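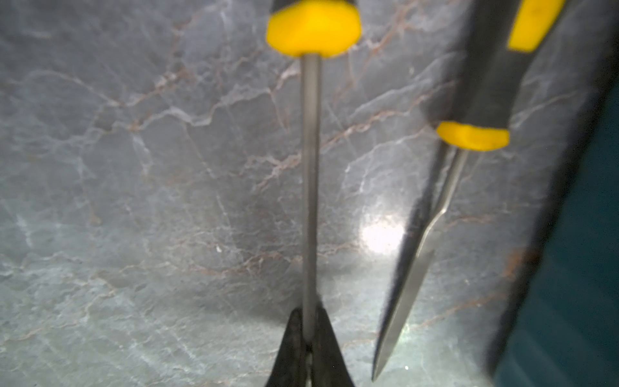 Les comparatifs de pinces publiés par les fabricants donnent presque toujours les mêmes chiffres : force de serrage, course, répétabilité. La fiche de la Leltent annonce 2,000 cycles sans réglage, celle de la Skovia à peu près la même chose. Pour choisir, ces valeurs m'ont peu servi.

Une tige d'acier fine, prise entre deux doigts rigides, est un bien meilleur juge. Elle pivote au moindre défaut d'alignement, et un manche plus lourd que la tige aggrave tout. Sur 109 prises, j'ai écarté 13 essais pour un angle trop grand – aucun pour un manque de force. 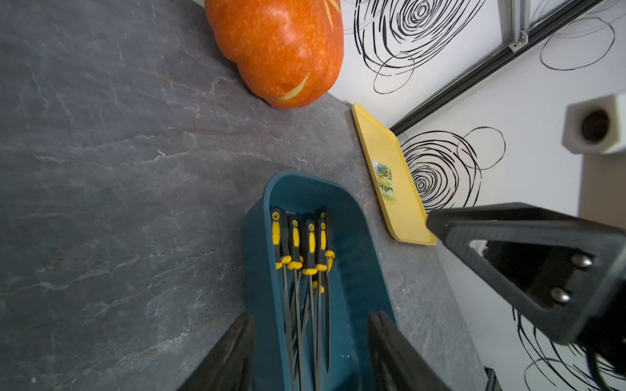
La caméra de poignet mérite la même méfiance. Elle voit bien ce qui se trouve entre les doigts, mal ce qui les entoure, et un plan de travail veiné comme la pierre lui complique la tâche. Je préfère payer une vue fixe correcte qu'un second capteur embarqué. Le contrôleur Gevport accepte les deux flux, ce qui devrait être la règle.

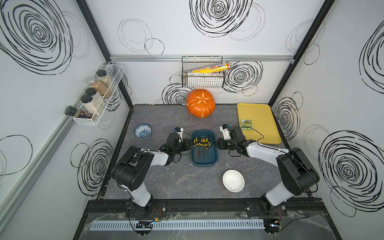 Les deux bras de part et d'autre du bac de tournevis.

Je demande donc aux vendeurs de publier leurs échecs, prise par prise, avec l'objet utilisé.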